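Workshop notebook - June, started 8:30 a.m.

Glaze adhesion on the Jidgate clay, continued

Carried on with the Jidgate body from the last page. The question is still why the clear glaze crawls on the foot ring and nowhere else. I had blamed dust, so this time every tile was wiped twice with a damp sponge and left on the rack until after lunch before glazing.

Mixed a fresh batch: 300 g dry clear, sieved, water added until it coated a finger and held. The old bucket had thickened again. I suspect the lid, and I've put a bag under it for now.

Tiles as follows. Row A is Jidgate straight from the bag. Row B is Jidgate with fine grog wedged in. Row C is the Traton stoneware, as the control. All bisqued together in the small kiln, same shelf.

Row A crawled on two tiles, both at the cut edge. Row B was clean apart from a pinhole. Row C was clean, as it always is. So the dust idea looks weak. The cut edge dries faster than the face and I think the wire is dragging up a slick skin that the glaze can't hold on to. Next round I'll scuff half the edges with a green pad before bisque and leave the other half alone.

Also spent part of the morning looking at shop-bought tableware for rim treatment, as the Clodholm order asks for a dark line on a white ground. The line on a thin rim needs to be narrow or it takes over the whole piece. I want to try ours with a banding wheel and the long liner brush, stain mixed with a little gum, over bisque and under the clear. If it feathers, try it on top of the raw glaze.

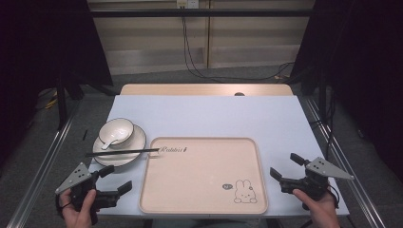
Firing log

Small kiln, bisque. Climbed at 100 degrees an hour to the first hold, then medium to the end. Held 3 hours on the low end with the bung out. The lower element is slow to color up - check resistance before the next glaze load. Cone on the bottom shelf was barely bent, top shelf was flat. I'd rather move the shelves than add time.

To do

Scuff test on the edges, Rows A and B only.
Cut and number new tiles, foot ring on every one.
Line tests for Clodholm: narrow, medium, and one with the stain thinned further.
Order kiln wash. The tub is nearly empty.
Ask Traton if the new bags are the same recipe. They feel shorter on the wheel than the spring delivery - could just be drier.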